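Woven mat on top of the bed all year round - anyone else?

14 replies
3 shares

pocketlint_jo
Started this because my sister thinks I'm mad. We put a woven mat over the bed in the summer and I never took it off. It's November and I still like it! It makes a good flat place for sorting clothes, and the black stuff (which is most of what I own, hoodies and so on) doesn't slide about the way it does on a duvet. The patchwork quilt just lives along the edge now. My question is whether I'm ruining the mat by piling laundry on it, and whether you'd fold on the bed at all or get a proper table.

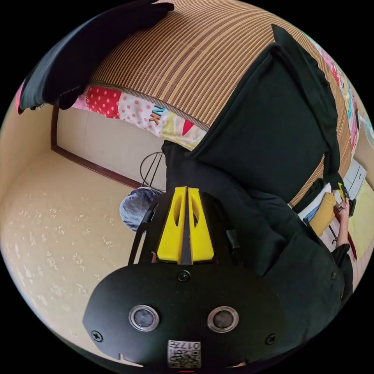
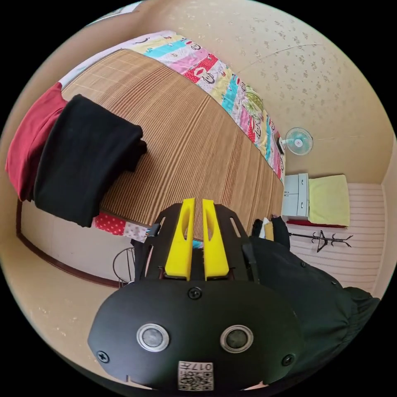 I've got 90 cm of spare wall and could squeeze in one of those drop-down tables, but then I'd have to keep it clear, and I know what I'm like with flat surfaces. The bed at least has to be emptied by bedtime.

gidport_gran
Keep folding on the bed, love. Mine's had a mat on it since September two years back and the only damage was from a zip. Turn the jackets zip side up and you'll be fine.

Valter Teixeira
Disagree I'm afraid. Reed snags knitwear something rotten - I lost a good jumper to ours. If it's only hoodies then maybe, but I'd put an old sheet down first. Also it holds dust between the slats, so give it a shake outside.

pocketlint_jo
An old sheet on top of a mat on top of a bed though? I'd be up to four layers before I got to me.

warkton_wendy
I'm with Valter on the dust but not on the sheet. Damp cloth along the grain, never across, then stand it up by a window. Wouldn't bother with the table, we had one from Rebelo and it turned into a shelf for post inside a week.

gidport_gran
Sheet's a faff. And I've never snagged a jumper, Valter, you must be dragging them!

Valter Teixeira
I do not drag them. I may have thrown one.

pocketlint_jo
Right, I'm going with zips up and no sheet, and woollies get folded on the chair. Wendy, do you roll yours or fold it when it's put away? Mine's got a fold line that I don't like the look of.

warkton_wendy
Roll, always, and loosely. Ours goes on top of the wardrobe.

Contact us | Copyright 2020 Zodix Home Forums | Back to top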